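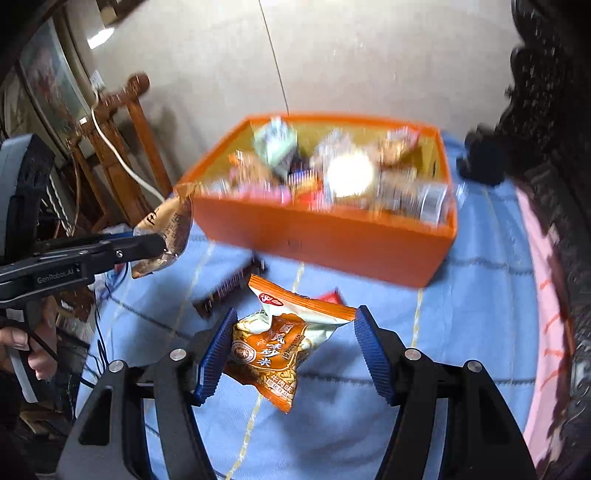
The recordings made by the group Worari between their first rehearsals and their final engagement have been out of circulation for most of the time since, and this page sets out what is known of them. I have kept these notes in one form or another for many years, first in a ring binder and then on a site that its host closed without much warning. The present version is the third. It was assembled over several long evenings with a snack bag within reach, an orange and white packet of the beef-flavored fried rice kind (牛肉味, as the small print has it), and any lapses in the later sections may be put down to the hour. Corrections are welcome and will be entered in the text with the month in which they were received.

Worari began as a five-piece in the town of Ullow, playing dances at the Adari Ballroom. The lineup at that point was two guitars, bass, drums and an electric organ which belonged to the ballroom and could not be taken elsewhere. This explains a matter that has confused several collectors. The organ is heard on every recording made in the ballroom and on none made outside it, and for that reason it has sometimes been assumed that there were two different groups using the same name. There was one group. When they played in other towns the organist played rhythm guitar.

The repertoire in the first year consisted almost entirely of other people's songs. A set list kept by the ballroom office shows 9 numbers in the first half of the evening and a second half marked only "as before, slower." Original material came in gradually. The earliest piece that can be credited to the group is an instrumental called "Ferry Light," which they used to open the second half, and which survives in two versions. The first was taped from the side of the stage and has a great deal of audience noise on it. The second is the studio version discussed below.

The single

The group's only commercial release was a single on the Pană label, which operated from two rooms over a piano showroom and issued records mainly by dance orchestras. The pressing was 600 copies. Of these, 100 were sent out to radio stations and reviewers with a plain white label, and the rest carried the green label with the tall lettering. I have seen it stated that the white label copies contain a different take of the B side. I have compared two white label copies with three green label copies on the same equipment, and the take is the same. The white label copies do run very slightly faster, which I believe to be a fault in the cutting and not an editorial decision.

The A side, "Come Down to the Water," was recorded in one afternoon. The B side is "Ferry Light," shortened by a full chorus. The drummer disliked the shortened version for the rest of his time in the group and would play the missing chorus on stage even when the others had stopped. One of the surviving tapes preserves him doing so — alone, for the whole length of it, to considerable applause.

Sales were modest. The single was played on regional radio for part of the summer and was reviewed in one newspaper, which praised the bass playing and misspelled the name of the group. No second single was made, although the label had an option on one and a tape was prepared.

The unissued tape

The tape intended for the second single has been the subject of most of the letters I receive. It is a seven-inch reel in a card box, with the number 990 written on the spine in grease pencil. The number is a shelf mark from the label's own storeroom and has no bearing on the date or the contents. The box was sold along with the remaining stock when the label closed its rooms, and it passed through at least two private collections before I was permitted to hear it.

There are four complete performances on the reel and one that breaks down after the introduction. Two are attempts at the same song, a slow number in waltz time without a title. The other two are a remake of "Come Down to the Water" with a different second verse, and a fast instrumental that may be a piece announced on stage as "Number Eleven." I say "may be" because the only announcement we have is on a tape of poor quality, and the music that follows it cuts out after a few bars.

The condition of the reel is fair. There is print-through on the quieter passages of the waltz, so that the opening phrase can be heard faintly before it begins. A transfer was made in July with the consent of the present owner. It is not available for download from this page and I am not able to make copies, a point I would ask readers to note before writing.

The last engagements

By their fourth year the group had been reduced to four members and had given up the ballroom residency. They played seaside bookings for one further season. The tapes from this period are the best in terms of sound, having been made through the house amplification, and the least interesting in terms of material. Nearly all of the original songs had been dropped. "Ferry Light" remained, moved to the end of the evening and played with guitar taking the organ part.

The final booking was at a hotel on the coast road. It was not announced as a farewell, and the group's diary shows two later dates which were crossed out in a different ink. I have not been able to establish whether these were cancelled by the group or by the venues.

Still wanted: any photograph of the ballroom stage showing the organ, any green label copy with the original paper sleeve, and the ballroom programs for the second winter, of which I have only the covers.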